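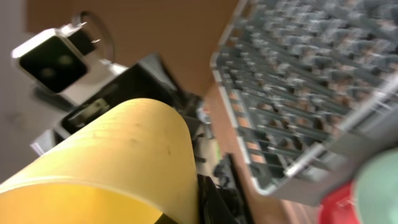
I finished the third season of Pleddale last night and have some things to say before the finale airs. Spoilers for everything through episode seven. If you are behind, mute me until Sunday's crowd clears out of your feed.

For anyone who has never seen it: Pleddale is a drama about a county hospital, a family that used to own most of the land around it, and a newspaper that keeps almost closing. Three seasons, 8 episodes each. The finale of this one is the last episode of the show.

The finale runs long. The listing has it at 100 minutes with no breaks. The regular episodes have been under an hour all season, so clear your evening.

Where we left off. Marian has the letter. Her brother Curtis knows she has it. Their mother does not know either of them has read it. Episode seven ended with all of them in the kitchen and the phone ringing, and then credits.

I think the call is from Gruber. I have seen people say it is the hospital calling about the father. That doesn't work for me. The father's storyline was closed in episode five, when Marian signed the papers and drove home with the radio off. The show does not usually reopen a thing like that.

Gruber is the lawyer, for those asking. He only goes by the one name. He was in the pilot for one scene, then gone until the middle of season two. He is played by Engelbert Kälin, who was listed as a guest for two years and got moved to the main credits this season.

Kälin is the best thing about this season. He does very little. In the deposition episode he sits at the end of a table for most of the hour and asks the same question in the same tone four times. By the fourth I had paused it to get up and walk around.

He gave a short interview before the season started and said he asked the writers to cut his lines down. You can tell. In season two Gruber explained himself a lot. This year he says "I see" and writes something on a pad and we never find out what.

Okay, the letter. We have heard parts of it read out loud in two episodes and they don't match. In episode two Marian reads "I left it with the people who would look after it." In episode six Curtis reads "I left it with the people who looked after me." Same page, same spot on the page.

Either that is a mistake or one of them is changing the words. I lean toward Curtis. He was reading it to his wife and had a reason to make it sound kinder. Marian was alone when she read hers.

A few people replied that it could be two letters. I went back and checked. The fold is in the same place and the corner is torn the same way in both. I am going with one letter.

The newspaper plot. I have less to say about it. Dell and the printing bills took up too much of the first half and I don't think the buyer was ever a real threat. We met him once. He had a nice car and was gone by the next episode.

What did work was Dell finding the old land notices. That scene in the basement is the only time this season that the paper and the family felt like the same show. I would have put it in episode one.

Several of you asked about the time jump. My reading is that the opening of every episode this season, the woman on the bus, is from after the finale. She has short hair and we only see her from behind. I think it's Marian and I think she is leaving town.

Evidence for: the bus has the new county logo, which they vote on in episode four. The coat is the one hanging in the hall at the mother's house. Evidence against: the coat belongs to the mother, and the mother also had long hair at the start of the season.

So it could be the mother leaving. I had not thought about that until I typed it out. I would like that more, I think. She has wanted to go since the pilot and every person in that house has given her a reason to stay.

On to the other show people keep bringing up in my replies. Yes, I watched Nultum. I watched all of it. The two get compared because they started the same month and both have a lawyer and a missing document. They are not much alike past that.

Nultum had a great first season and then a second season that explained the first one. Its finale answered every question in order, in dialogue, with all the characters in one room. I remember looking at the clock and there were 40 minutes left and the mystery was over.

The rest was weddings. I don't mind a wedding at the end of a show. I do mind 3 of them.

My worry is that Pleddale does the same thing with the kitchen. Everyone is already standing there. It would be very easy to have the mother sit down and tell the whole story start to finish. Please don't.

What I want instead is one good scene between Gruber and the mother. They have never been on screen together. Not once in three seasons. He has talked about her and she has hung up on him, and that's it. If the last episode doesn't put them in a room I will be let down.

Small things I would also like settled. Who has been paying for the storage unit. Whether Curtis ever told his wife about the job in the city. What happened to Dr. Amsel, who went on vacation in July on the show's calendar and has not been mentioned since.

I don't need the dog explained. I know some of you do. The dog showed up, they kept it, that's enough for me.

The showrunner said there will be a death in the finale. I wish that had not been said. Now I am going to spend the whole thing looking at everyone's cough.

If I have to guess, it's Uncle Ray. He got a kind speech in episode six and he fixed the porch step. On this show, when a man fixes something he has been putting off for two seasons, he does not have long.

Second guess is Dell. I would be upset about Dell. He is the only person in town who returns calls.

I don't think they will touch Gruber. Kälin is already signed for Destska, which starts shooting after this, but that tells you nothing about the story. Plenty of characters outlive the actor's contract.

Since it came up: Destska is the border town series, the one set over a single winter. He plays the mayor. There are no photos out yet and I don't know when it airs, so please stop asking me. I will post when there is a date.

A note on the music, because one person asked and I agree with them. The piano theme has been missing since episode four. The end credits have been silent or just room sound. I assume they are saving it. If it comes in over the bus I will probably cry.

A note on the ratings too. They dropped after the season opener and have stayed flat. I don't think it matters now that the show is ending, and I don't think it would have been renewed if they had gone up. The writers said from the start they had three seasons in mind.

Best episode of the season so far: the deposition. Second: the one with the power cut, where the sister-in-law finally got something to do. Worst: episode three, which was mostly people driving to places they then left.

Best episode of the whole show is still the flood from season one. I watched it again last week. Marian on the stairs counting the blankets holds up. I had forgotten that Gruber's name is on the mailbox she walks past at the end.

Correction, it's on the envelope in the mailbox. The mailbox is the neighbor's. Thank you to the person who sent a screenshot.

That does raise a question, though. Why was Gruber writing to the neighbor in season one, before he had met any of them besides the father? I looked through the recaps and found no mention of it. If that's the thing that pays off in the finale, I will take back what I said about the first half of this season.

I'm watching live and won't be posting during it. I'll put my thoughts up the next morning in a new thread, marked for spoilers. Replies on this one stay open until the episode starts, and if you have seen an advance copy, keep it to yourself.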